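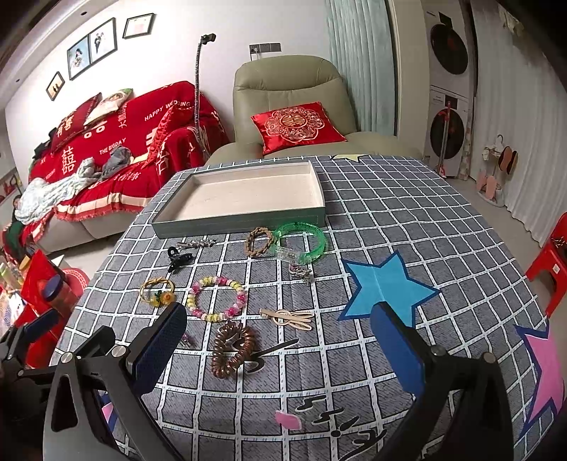
Maison & Usages | Rangement
Mai 2025
306 partages · 4 commentaires

Les petites choses qu'on ne jette pas

À Satitz, la boutique de Denise Bloxham ouvre à dix heures. On y apporte des colliers emmêlés, des broches sans épingle, des bracelets dont l'élastique a lâché. Elle répare ce qui peut l'être et rend le reste dans une enveloppe.

« Les gens arrivent avec la boîte entière », dit-elle. L'an dernier, elle a enregistré environ 123 réparations, surtout des fermoirs. Les perles de bois se renfilent en un quart d'heure. Le plastique fendu se recolle mal, et elle le refuse désormais.

Qusai Salameh, qui vide des logements pour le dépôt Hinrichs, trouve ces objets partout : tiroirs de salle de bains, poches de manteau, vide-poches de l'entrée. Les familles trient vite les meubles et s'arrêtent longtemps sur les barrettes. Il leur laisse deux jours de plus quand le calendrier le permet.

Pour le tri, Bernice Akolgo, organisatrice à domicile, demande de tout étaler sur une table et de commencer par ce qui a été porté dans l'année. Le reste va dans une seule boîte, datée. Elle déconseille les coffrets à compartiments, où les bagues finissent avec les élastiques.

Le dépôt reprend les bijoux fantaisie en bon état, le matin uniquement. Les pièces cassées partent à l'atelier de Denise Bloxham, qui en récupère les perles.

Commentaires (4)

Detlef L. : Et pour les montres sans pile, ils prennent ?

Mireille : J'ai trois boîtes datées. La plus vieille, je ne l'ouvre plus.

H. Sperling : Le dépôt était fermé hier matin, téléphonez avant.

Odile44 : Merci pour l'adresse !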